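Londumell hand gripper

The Londumell hand gripper is a hand-held two-finger gripping tool used at the Cledumberg workshop to record manual tasks for robot training. It carries a camera that looks out over the fingers. The article below covers its assembly, routine care and repair. The workshop keeps 47 of the tools in service, all maintained to a common procedure first issued in September.

Construction

The tool consists of a handle, a trigger, a camera bracket and two opposed fingers. Each finger ends in a block-shaped pad with a flat inner face. The trigger draws the fingers together through a linkage designed by Geddes, and a return spring opens them when the trigger is released. The complete tool weighs 143 grams without its camera.

Setup

A tool is set up on a plain, pale work surface with the fingers open and nothing between them. The operator closes the trigger slowly and checks that the inner faces meet along their full height. If one pad touches first, its fixing screw is loosened by a quarter turn, the pad is squared by hand and the screw is tightened again. The camera is then aligned so that both fingers appear in the lower part of its view. Small parts are kept in a drawer organizer at the back of the bench.

Pads wear with handling. Scuffing of the outer surfaces is common and does not affect the grip, and a rough or uneven lower edge is accepted as long as the inner face remains flat.
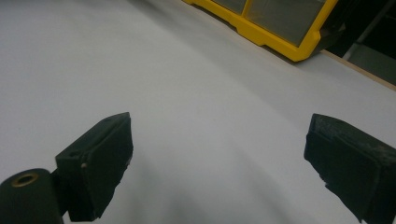 Routine care

Tools are inspected every 7 days. The pads are wiped with a dry cloth, the pivots are brushed clean and the trigger is worked through its full travel. Oil is not used on the fingers, where it would collect dust and mark the objects being handled. The lens is cleaned last, and a short test recording is made before the tool returns to the rack.

Repair

The most frequent repair is replacement of a pad. The linkage is left in place, the worn pad is unscrewed and a new one is fitted in the same orientation. Stiffness in the trigger is usually traced to dirt at the pivots, while side play points to a worn bushing. Bushings are supplied by Vido and are replaced in pairs. According to the workshop log, 156 pads were replaced in the first year of use.

After any repair the setup check is repeated in full. Procedure last revised 21st January.

See also

Linkage (mechanical)
Parallel gripper
Preventive maintenance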